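Plasolville to Collect Old Refrigerators From Homes

27 Sep 2024

The town of Plasolville will begin a home collection of old refrigerators and freezers in November. Residents can register at the town hall or by phone, and the service is free for the first appliance of each household. A second one costs 14 dollars.

Until now, people had to bring their appliances to the recycling yard on Damero Road by themselves. For many older residents this was difficult, and some appliances were left beside the road or in the woods. Last year the town picked up 88 of them from such places.

The work will be done by Durketti, a local transport company, with two trucks. The crews will come five days a week, in the morning only. Refrigerators must be empty and unplugged one day before the collection, and the doors should be closed with tape. The crews can carry appliances down the stairs, but they will not remove kitchen furniture.

The town has already received 722 requests — more than it expected for the first season. Households in the Maruyama district will be served first, because the recycling yard is farthest from there. 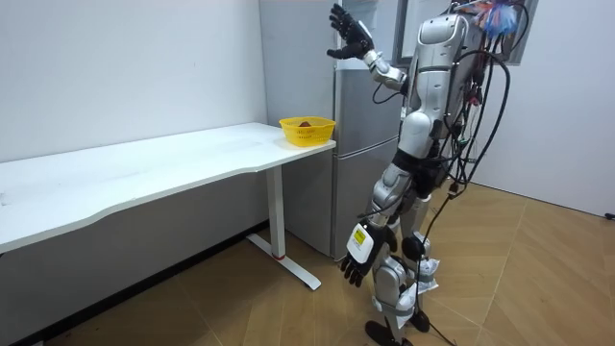 A silver refrigerator and a long white desk, with a humanoid robot on the parquet floor.

Small appliances such as toasters and kettles are not part of the service. They can still be left at the yard during its usual opening hours.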